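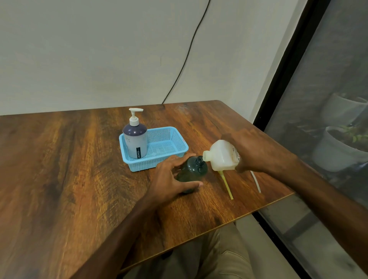
Der letzte Rest in der Flasche

Zuletzt aktualisiert: 17. März 2024

Im Badezimmerschrank von Hildegard Tiedemann standen im Oktober 7 angebrochene Flaschen. Shampoo, Handseife, Duschgel, eine Körperlotion, die sie nie gemocht hat. In den meisten war noch etwas drin, aber die Pumpe zog nur noch Luft. »Ich habe immer schon die nächste gekauft, bevor die alte leer war«, sagt sie. Heute wird bei ihr umgefüllt, meist am Abend und immer am Tisch.

Der Tisch hat Vorteile gegenüber dem Waschbecken. Man kann sitzen, die Unterarme liegen auf, und beide Hände bleiben ruhig. Mehr als die Flaschen und ein Körbchen braucht es nicht. In einem hellblauen Kunststoffkorb mit gelochten Wänden steht der Pumpspender aufrecht und kann nicht umkippen, solange man mit etwas anderem beschäftigt ist. Nachher trägt man den Korb mit allem darin zurück ins Bad.

Beim Umfüllen von Rest zu Rest kommt es auf die Öffnungen an. Sind beide Hälse etwa gleich weit, legt man die dunkle Flasche schräg, hält die Mündungen aneinander und wartet. Dickflüssige Seife läuft langsam. Wer drückt, bekommt Blasen und einen verschmierten Rand. Rawan Karam, der in Kiston einen kleinen Laden für lose Waren führt, rät seinen Kunden, die Flasche vorher ein paar Stunden auf den Kopf zu stellen. Einen Trichter empfiehlt er nur bei dünnen Flüssigkeiten, bei Lotion setzt er sich zu.

Gemischt wird bei ihm nur Gleiches mit Gleichem. Handseife kommt zu Handseife derselben Sorte, Shampoo zu Shampoo. Zwei verschiedene Düfte ergeben selten einen guten dritten, und manche Produkte flocken aus. Wer die Sorte wechselt, spült den Spender mit warmem Wasser, pumpt das Wasser auch durch das Röhrchen und lässt alles offen trocknen.

Bronisława Szulc hat sich angewöhnt, das Datum des Umfüllens mit Wachsstift auf den Flaschenboden zu schreiben. Ihre Spender fassen 100 Milliliter mehr als die alten und halten im Haushalt zu zweit ein Vierteljahr. Nach 90 Tagen wird gereinigt, egal wie viel noch übrig ist.

Bei Hildegard Tiedemann stehen im Schrank jetzt 2 Flaschen und der Korb. Die Körperlotion hat sie ihrer Schwester gegeben.

Kontakt: Redaktion Avness | © 2024 Avness | Nach oben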